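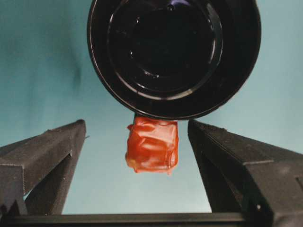 Mar 30, 2025

Went through the mug shelf at the Rotstead workshop this morning. Too many mugs, not enough hooks, and the glaze notes from June never got matched to the pieces they belong to. Started with the black ones.

Kept back the black mug with the orange handle for the handle file. Squared loop, thick in the hand, easy to get three fingers through. I still prefer it to the round Varik handles, which turn in the grip when the mug is full. Weighed it twice and wrote the figure on the card.
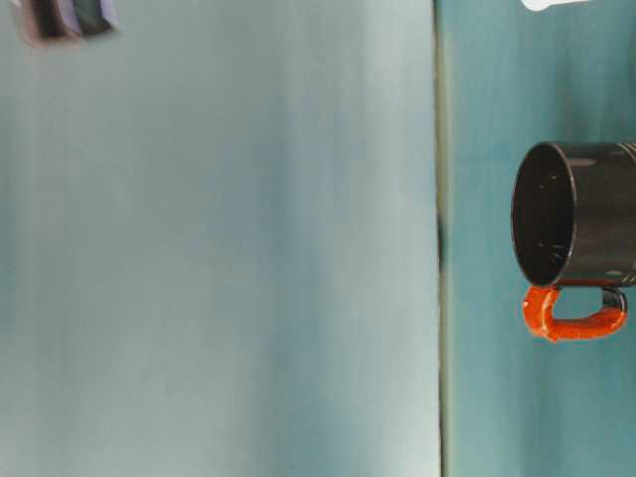 Black mug, orange handle, on its side. Bands near the right-hand edge.

The handle color is a strong red-orange with small lighter and darker spots all over it. Compare with test tile 17 before anyone mixes more. The body is plain by comparison – dark outside, darker inside. Small white specks in the lower part of the interior wall. Could be glaze, could be light. Look again by the window and run a fingernail over them.

Also to do:
Cards for the rest of the shelf, same layout as the Rajan set.
Ask Rustura if the orange still comes in the small tub. We do not need 25 pounds of it.
Move the hooks 3 inches apart so the square handles clear each other.

Shelf is half done. Pale mugs next – they are in the crate under the bench.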